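14 July 2023 – Flokulik, shelf task, student section

Arm session with Adesuwa Isah. Planner switched from Walczak to the Talberg build before the first run. Log starts at line 3484. Closing force limit lowered from 99 to 90 after the wrist fault in January.

Grasp target for plush is the back ridge, fingers straddling it. Head and wrist views below.
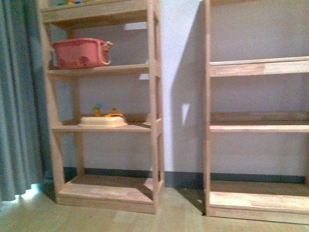
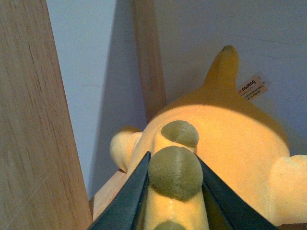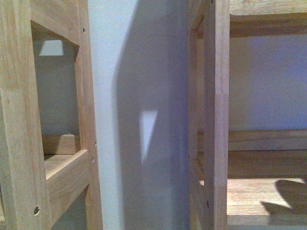

Open items: time offset between head and wrist streams still 2 ticks – Adesuwa to check the trigger cable. Shelf height in the config is from the old layout, remeasure. Do not merge the Clakutik branch until both are closed.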